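Course Notes, Unit 6: Comparing Hand-Held Grippers on Soft Goods

Filed under: Course Materials > Manipulation Lab > Handouts
Print this page | E-mail this page
14 shares | 3 comments

These notes go with the January lab and replace the old handout on rigid parts. Read them before you come in. Rogério Bittencourt runs the bench sessions and will assume you know the terms used below.

6.1 What is being compared

We compare two sets of finger pads, called Brekside and Gilatier in your log sheets. Everything else stays the same: same linkage, same jaw travel, same operator for a full set of trials. If you swap operators halfway through a set, start the set again.

A soft item has no fixed shape, so closing force alone tells you very little. What we want to know is whether the pad picks up the layer you meant to pick up, and only that layer. Elastic waistbands, hems and folded denim all behave differently under the same pad. Work with both hands, one gripper in each, and log the left and right tools separately.
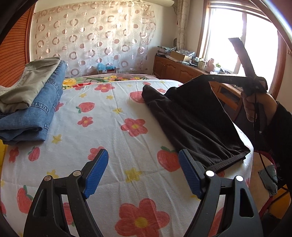

Start each trial with the jaws fully open. Come in low, with the pads nearly parallel to the surface, and close until the fabric stops sliding. Do not squeeze past that point. Most bad grasps in last year's logs came from closing too early, with the pad tips still above the cloth.

6.2 Trial counts

Each pair of students does 70 grasps per pad set. Last year's class logged 670 grasps in total, and 271 of those were on dark fabric. Dark fabric gets its own column this year. Folds are hard to see in the wrist camera view when the cloth is black or charcoal, and the operator tends to guess at the edge.

Score each grasp as follows:

Clean – one layer held, lifted, and placed.
Double – more than one layer held.
Drag – the cloth moved but did not lift.
Miss – nothing held.

A double is still a double if you meant to take both layers. Write that in the notes column and leave the score alone.

6.3 Printed backgrounds

Run half the trials on a plain surface and half on a printed one. A busy print gives the camera tracking plenty of features to hold on to, which helps, but the sheet can also shift under the garment and take those features with it. If the sheet moves, smooth it out before the next trial and mark the row with an S.
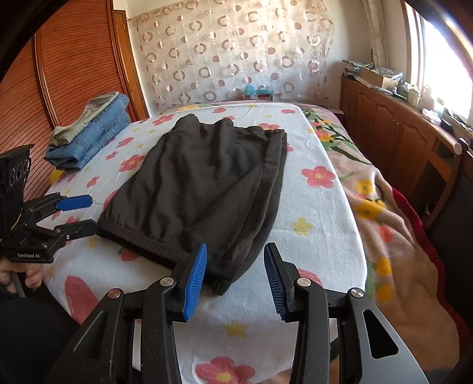 Waistbands should be tried from both ends and from the middle. A gathered edge gives the pad ribs something to catch, and in the Portela trials it was the easiest place to start. The flat part of a leg was the hardest. Expect more drags there, and keep the log honest by counting them.

6.4 Before you hand in

Check the pivot caps for play and wipe the pads. Export the log from Flaltton with the time stamps left on. Sessions longer than 27 minutes should be split into two files – the viewer slows down badly on anything bigger.

Hand in one log per pair and a page of notes comparing the two pad sets. Rogério will go over the dark fabric results at the start of Unit 7.

Tags: grippers, soft goods, lab handouts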